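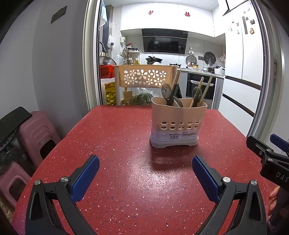
Figure 1. The two hand-held grippers at the cutlery holder, blue pads open.

Our project for the Cultach unit was to look after one pair of hand-held grippers from February until the end of term, and to write down what it took to keep them in good working order. We'd expected to spend most of our time on electronics, and we ended up spending most of it on screws and pads - a humbling but rather enjoyable lesson for all of us!

Setting up
We worked at a red speckled table beside the kitchen, with a cutlery holder as our standard test. Spoons and chopsticks suit this very well, as a thin chopstick will show up a badly lined-up pad long before a spoon does. Before each session we opened the jaws as wide as they would go, looked along both fingers and checked that the pads met squarely when closed. The whole check took 15 minutes at first and 6 by the time we'd got the knack of it.

The pivot screws
Each finger turns on a silver screw near the base of its pad. On the left finger ours kept working loose, and the pad would tilt a little and let the chopsticks roll. We tightened it too hard the first time (the finger went stiff and we had to back it off again), so we now do it up in small steps, opening and closing the jaws after each one.

Caring for the pads
The blue pads have a texture that collects dust and grease, and we wiped them with a damp cloth after every session. We logged 3,000 grips in all and changed the pads once, after which we repeated the chopstick test five times before carrying on with our normal work.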